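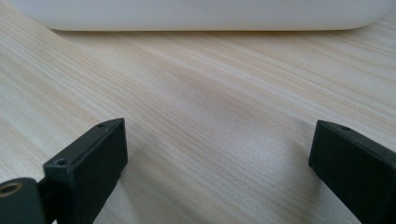 원목 상판과 나뭇결무늬를 입힌 상판은 어떻게 구별할까?
상판의 옆면을 보면 된다. 원목은 윗면의 결이 모서리를 넘어 옆면까지 이어지고, 판의 끝단에는 나이테가 잘린 모양이 드러난다. 무늬를 입힌 판은 윗면의 결이 모서리에서 끊기고 옆면에 따로 붙인 띠가 지나가는 경우가 많다.

5장 상판: 집 안에서 가장 바쁜 평면

이 장에서 배울 내용
나뭇결이 생기는 까닭과 결의 방향을 읽는 법
원목, 무늬목, 나뭇결무늬 판의 차이
밝은 상판과 빛의 관계
물건을 올려놓는 자리와 비워 두는 자리
상판을 닦고 돌보는 순서

주요 용어
곧은결, 무늬결, 마구리, 무늬목, 적층판, 엣지 마감, 무광, 작업 구역

들어가며

4장까지 우리는 벽과 바닥, 창을 살펴보았다. 이제 드디어 손이 가장 많이 닿는 곳으로 들어간다! 식탁이든 작업대든 책상이든, 상판은 사람이 앉거나 서서 팔을 뻗는 바로 그 높이에 놓인 평면이다. 아침에는 밥그릇이 놓이고, 낮에는 공책과 노트북이 펼쳐지고, 저녁에는 다듬다 만 콩나물과 택배 상자가 나란히 올라온다. 하루 동안 상판 위에서 벌어지는 일을 적어 보면 한 가족의 생활 시간표가 거의 그대로 나온다(5.4절의 활동에서 직접 해 볼 것이다).

그런데도 상판은 좀처럼 자세히 들여다볼 일이 없다. 의자는 앉아 보고 고르고 소파는 눌러 보고 고르는데, 식탁은 색과 크기만 보고 결정할 때가 많다. 이 장을 쓰면서 필자들이 가장 신났던 대목도 여기에 있다. 매일 쓰는 평면인데 결, 광택, 모서리, 높이 하나하나에 이야기가 꽉 차 있다.

주거 교육을 가르치는 해리엇 해버퍼드(Harriet Haverford)는 첫 수업 때 학생들에게 집 식탁의 결이 어느 쪽으로 흐르는지 그려 오게 한다. 한 학급 22명 가운데 보지 않고 맞게 그린 학생이 3명이었던 해도 있었다고 한다. 다음 시간에 학생들이 가져온 그림은 전혀 달랐다. 옹이의 위치, 결이 휘는 지점, 판과 판이 만나는 이음매까지 빼곡하게 적혀 있었다. 한 번 보기 시작하면 눈이 금세 밝아진다. 여러분도 이 장을 읽기 전에 가까운 탁자 하나를 골라 결을 간단히 그려 두자. 장이 끝날 때 다시 꺼내 쓴다.

5.1 결은 어디에서 오는가

나무는 자라면서 해마다 줄기 둘레에 새 층을 더한다. 계절이 뚜렷한 지역의 나무는 봄에 자란 부분이 대체로 밝고 무르며, 여름 이후에 자란 부분은 더 짙고 단단하다. 이 밝고 짙은 층이 번갈아 쌓인 것이 나이테이고, 나이테를 세로로 켰을 때 판의 표면에 나타나는 줄무늬가 우리가 흔히 말하는 나뭇결이다.

같은 통나무라도 톱이 어느 방향으로 지나갔는지에 따라 전혀 다른 얼굴이 나온다. 나이테와 직각에 가깝게 켜면 가늘고 나란한 줄이 촘촘히 서는데, 이를 곧은결이라고 한다. 나이테에 접하는 방향으로 켜면 산봉우리나 물결 같은 무늬가 생기며, 이를 무늬결이라고 한다. 곧은결 판은 폭 방향의 수축이 작아 변형이 덜한 편이고, 무늬결 판은 한 장 한 장 표정이 달라 보는 재미가 크다. 줄기를 가로로 자른 면, 곧 나이테가 둥글게 보이는 면은 마구리라고 부른다. 마구리는 물을 잘 빨아들이므로 마감할 때 특히 신경을 쓴다.

결의 방향은 공간의 느낌에도 영향을 준다. 긴 상판에 결이 길이 방향으로 흐르면 탁자가 더 길어 보인다. 방향이 다른 판을 섞으면 면이 나뉘어 보이고, 같은 색인데도 빛을 받는 각도에 따라 한쪽이 조금 더 어둡게 느껴지기도 한다. 탁자 둘레를 한 바퀴 돌면서 같은 자리를 바라보면 그 변화를 쉽게 확인할 수 있다. 꼭 해 보기를 권한다!

5.2 원목, 무늬목, 나뭇결무늬 판

가구 매장에서 '나무 식탁'이라는 말은 여러 가지를 가리킨다. 크게 셋으로 나누어 보자.

원목 상판은 나무를 켠 판을 그대로 쓰거나 여러 장을 이어 붙여 만든다. 흠집이 나면 갈아 내고 다시 마감할 수 있다는 점이 매력이다. 대신 습도에 따라 늘고 줄기 때문에 다리와 연결하는 철물에 움직일 여유를 두어야 한다.

무늬목 상판은 얇게 깎은 진짜 나무를 합판이나 섬유판 위에 붙인 것이다. 결은 진짜이지만 층이 얇아서 깊이 갈아 낼 수 없다. 귀한 나무를 넓은 면에 고르게 쓸 수 있게 해 준 오래된 기술이며, 잘 만든 무늬목 탁자는 세월이 지나도 무척 아름답다.

나뭇결무늬 판은 나무의 무늬를 인쇄한 종이나 필름을 표면에 입힌 것이다. 무늬 종이를 수지로 굳힌 적층판이 대표적이다. 물과 얼룩에 강한 제품이 많고 관리가 쉬워 학교와 사무실, 주방에서 널리 쓰인다. 같은 무늬가 일정한 간격으로 되풀이되는지 찾아보는 것도 구별하는 방법이다. 다만 요즘은 무늬의 반복 간격이 길고 결의 요철까지 재현한 제품이 있어서, 사진이나 먼 거리의 관찰만으로 판단하기는 어렵다. 옆면과 뒷면을 함께 보아야 한다.

사례 읽기: 로드베리의 공용 탁자
실내 디자이너 솔레다드 슈마허(Soledad Schumacher)는 공방 로드베리(Lodberg)의 공용 작업실을 고치면서 재료가 다른 탁자를 나란히 두었다. 한쪽은 기름으로 마감한 원목, 다른 쪽은 밝은 나뭇결무늬 판이었다. 처음에는 모두 원목 탁자에 몰렸다. 그런데 8월 들어 염색 수업이 열리자 사람들이 슬그머니 자리를 옮기기 시작했다. 물감이 튀어도 바로 닦이는 쪽이 편했던 것이다. 염색 수업이 끝나자 바느질 모임은 다시 원목 탁자로 돌아왔다. 슈마허는 작업 일지에 이렇게 적었다. "어느 재료가 낫느냐고 물으면 늘 되묻게 된다. 그 위에서 무엇을 할 건가요?"

5.3 밝은 상판과 빛

상판의 색은 방의 밝기와 바로 이어진다. 옅은 베이지나 크림색처럼 밝은 면은 조명과 창에서 온 빛을 많이 되돌려 주어 얼굴과 손 둘레를 환하게 만든다. 어두운 면은 빛을 흡수해 차분한 분위기를 내고, 흰 그릇을 또렷하게 돋보이게 한다. 반대로 밝은 상판 위의 흰 물건은 윤곽이 부드러워지고 검은 물건은 선명하게 드러난다. 바늘이나 나사처럼 작은 부품을 다룰 때는 부품과 대비되는 색의 받침을 까는 것만으로도 찾는 시간이 확 줄어든다.

광택도 빼놓을 수 없다. 유광 면은 조명을 거울처럼 비추어 깊고 화려해 보이지만, 오래 글을 읽거나 바느질을 할 때 눈이 부실 수 있다. 무광 면은 빛을 여러 방향으로 흩어 놓아 편안하다. 손자국도 대체로 눈에 덜 띄지만, 아주 어두운 무광 면에서는 기름 자국이 오히려 도드라지기도 한다. 견본을 볼 때는 세워 들지 말고 실제 탁자처럼 눕혀 놓고, 앉은 눈높이에서 살펴보자. 비스듬한 각도로 들어오는 빛 때문에 서서 볼 때와 인상이 꽤 다르다.

5.4 무엇을 올려놓고 무엇을 비워 둘까

상판은 넓을수록 물건이 모인다. 그래서 정리를 계획할 때는 수납보다 작업 구역을 먼저 정한다. 팔꿈치를 몸에 붙인 채 손이 닿는 범위에는 지금 쓰는 물건을, 팔을 뻗어야 닿는 뒤쪽에는 가끔 쓰는 물건을 둔다. 덩치 큰 상자나 통은 뒤쪽 가장자리에 나란히 붙이면 앞이 시원하게 트인다.

활동: 상판의 하루
준비물은 종이와 색연필, 줄자이다. 집이나 교실의 탁자 하나를 골라 윗면의 윤곽을 종이에 그린다. 아침 8시, 낮 1시, 저녁 7시에 무엇이 어디에 놓여 있는지 서로 다른 색으로 표시한다. 세 가지 색이 모두 겹친 곳은 늘 무언가가 차지하고 있는 자리이다. 그 물건의 새 자리를 정하고 이틀 동안 지낸 뒤 같은 방법으로 다시 그려 본다. 두 그림을 붙여 놓고 모둠원과 이야기를 나눈다.

한 학생은 폭 52cm인 좁은 책상으로 이 활동을 했는데, 연필꽂이 하나를 벽으로 옮기자 공책을 비스듬히 놓을 수 있게 되었다고 적었다. 작은 책상일수록 변화가 극적이다!

5.5 닦고 돌보기

매일의 관리는 단순하다. 물건을 한쪽으로 옮기고, 부스러기를 먼저 걷어 낸 다음, 꼭 짠 천으로 결을 따라 닦는다. 마른 천으로 한 번 더 훔치면 물 얼룩이 남지 않는다. 원목은 뜨거운 냄비와 고인 물을 특히 조심하고, 무늬목은 들뜬 곳으로 물이 스며들지 않는지 가끔 살핀다. 적층판은 표면이 튼튼해도 엣지 마감의 틈이 약점이므로 모서리를 손끝으로 만져 보는 습관을 들이면 좋다. 거친 수세미는 어떤 재료에서든 무광 면을 얼룩덜룩하게 만들 수 있다.

세제를 새로 쓸 때는 상판 아랫면이나 눈에 띄지 않는 구석에 먼저 시험한다. 제조사의 관리 안내가 있으면 그것을 따른다.

다음 절부터는 재료별로 한 걸음 더 들어간다. 앞에서 그려 둔 결 그림을 옆에 펴 놓고, 줄이 촘촘한 곳과 성긴 곳에 표시를 해 두자. 5.6절에서 판재의 단면 그림과 맞추어 볼 것이다.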